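Carnet atelier, mai - 8h10

Repris le dossier Plornudon. Toujours pas de nouvelles du transporteur pour les deux berlines de cascade. Said a rappelé Zamel, on lui répète « en cours de route ». Les papiers douane sont partis pourtant, je les ai vus partir. A vérifier avec Gunvor si l'assurance couvre le stationnement de nuit chez Bresow ou seulement le trajet. La dernière fois c'était flou et on a payé.

Voiture 17 : faisceau arrière refait, le feu gauche clignote tout seul quand on serre le frein à main. Masse douteuse sous le tapis. Borghild pense au connecteur, moi au relais. Relais changé - pareil. Donc connecteur, elle avait raison.

Serrures : Märta veut des coupe-circuits cachés sur tout ce qui dort dehors. D'accord. Interrupteur derrière la boite à gants, pas sous le volant, c'est le premier endroit ou on cherche. Clefs au coffre, feuille de sortie signée, même pour dix minutes.

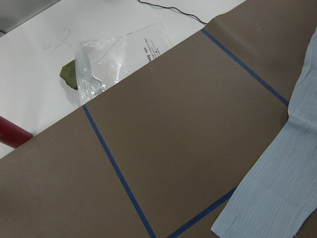

Kraft et scotch bleu, table blanche.

11h40. Compteur relevé sur la Åberg : 2,486 km. La fiche dit 600. Quelqu'un a roulé ou quelqu'un a mal recopié. Demandé à Sølve, il regarde ses mails. Si la prod la veut en raccord avec les plans déjà tournés il faut aussi retrouver les jantes d'origine, celles montées sont plus claires, ça se verra.

Suspension avant : ressorts durs montés, essai sur la rampe basse, ça talonne encore a droite. Pas retenté. Butée à commander, réf dans le classeur vert.

Reste à faire : purge des freins, rétro passager (collé, tient mal), devis peinture. Rappeler Zamel avant 16h, demander un nom et un lieu cette fois.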